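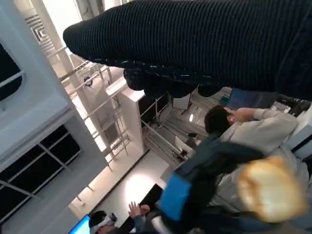
The second payment for the Alari room is due for a decision, and I am not ready to recommend it. We have paid $2,000 of the $2,685 agreed with Vurnton, and the case for the rest depends on the room being fit for people to work in all day. I have my doubts. The floor still throws back a strong glare, and anyone bent over their work with a hand to their head has to put up with it for as long as they stay. The first report called the light problem "substantially resolved." I would like to know who decided that and what time of day they were there.

Print this page | E-mail this page

Lighting and floor

Thịnh Châu put $300 down for the lights. The invoice matches. What I can't find is any note of what was tried before the money went out. Liên Vi asked for matting over the bright part of the floor back in February and was told it would be looked at. Mats are cheap. I would have started there.

Tabletop items

The plan promised a set of ordinary kitchen and clothing items, kept in order and put back after each session. Giang Dương wrote the list and it is a decent list. Keeping to it is another matter. Bowls get put on one shelf and looked for on another, and the food items are replaced whenever someone remembers. The cutting mats from Plevex were bought for their printed grid, so that things could go back to the same spot each time. I asked for the sheet that says which spot. There isn't one yet.
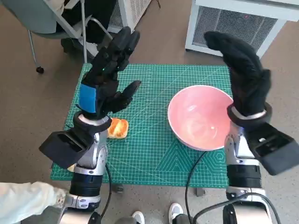

Without that sheet, "same place as last time" means whatever the last person thinks it means. Phong Ông has offered to write it and says five lines would cover it. I'd hold him to that before anyone orders more bowls.

Knitwear is worse. It was added to the list late, it has no storage of its own, and the report describes it as "integrated into the routine." I read that as meaning it gets put down wherever there is space. 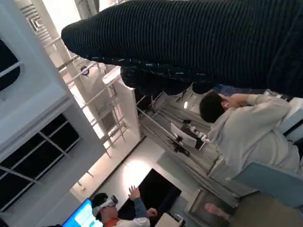 Brijesh Mathur disagrees with me on most of this. He thinks the room is better than it was, that people are using it, and that the paperwork will follow. The first two may be true. The Mạch room was described to us in the same way, and its item list was never finished.

Recommendation

Hold the remaining $685 until we have the placement sheet, a fixed home for the knitwear, and a written answer on the floor. If Vurnton objects, I am willing to visit again, preferably at 3 p.m.

This site uses cookies to remember your settings. Accept | Manage cookies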